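**Para:** Divya Pinto
**De:** Lenni Saarinen
**Ref.:** oficina Tovomden – ponto de situação, 2018-08-18

Divya, vai curto que ainda tenho de fechar as encomendas hoje. Segue o essencial, os anexos com as facturas vão noutro mail.

## Feito

- Bancada principal montada e nivelada. Falta só o remate do lado da parede.
- Prateleiras do armazém pequeno arrumadas, etiquetas novas em tudo. A Peninah fez quase tudo sozinha.
- Lista de peças brancas revista com a Kowalczyk. Tinham duas referências trocadas no catálogo, já corrigiram.
- Caixotes velhos fora. Ficou espaço para a zona de embalagem, finalmente.

## Peças brancas

Foi onde se gastou mais tempo este mês. O primeiro lote veio com cantos mal acabados e devolvemos 85 unidades. A Kowalczyk aceitou sem discussão mas a reposição demorou mais do que prometeram, e isso atrasou a triagem toda. O segundo lote está melhor. Estamos a ver peça a peça: canto, rebordo interior, superfície. Demora, mas prefiro assim do que mandar para a Trollano e receber tudo de volta.

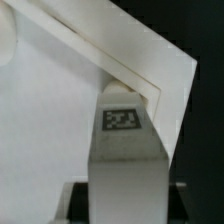
*Peça branca em ângulo, com o rebordo interior a acompanhar o contorno.*

A Nelli quer mudar a ordem da verificação – primeiro o rebordo, depois os cantos, a superfície no fim. Faz sentido, os defeitos do primeiro lote estavam quase todos nos cantos e junto ao rebordo. Experimentamos na próxima remessa e depois digo-te se compensa.

## Dinheiro

Dos 3000 euros da segunda tranche falta pagar a iluminação da bancada e o transporte da devolução. O transporte devia ser a Kowalczyk a pagar, estou a tratar disso com a Kelly Garside. Se não aceitarem sai da rubrica de consumíveis, que tem folga. Não preciso de reforço para já.

## Por resolver

- Iluminação: o electricista adiou outra vez. Sem data nova.
- Caixas de embalagem: a amostra da Sudinness é boa, preço ainda por fechar.
- Ficha de controlo: versão nova quase pronta, falta a Nelli rever a parte dos rebordos.
- Formulário de despesas: mandei o antigo por engano, desculpa. Vai o certo amnhã.

## Preciso de ti

Duas coisas. Autorização por escrito para encomendar as caixas assim que o preço fechar, e confirmação de que o relatório final pode ficar para Janeiro, como tínhamos falado ao telefone. A Trollano também perguntou pelo prazo e eu não quis responder sem teres confimado.

Lenni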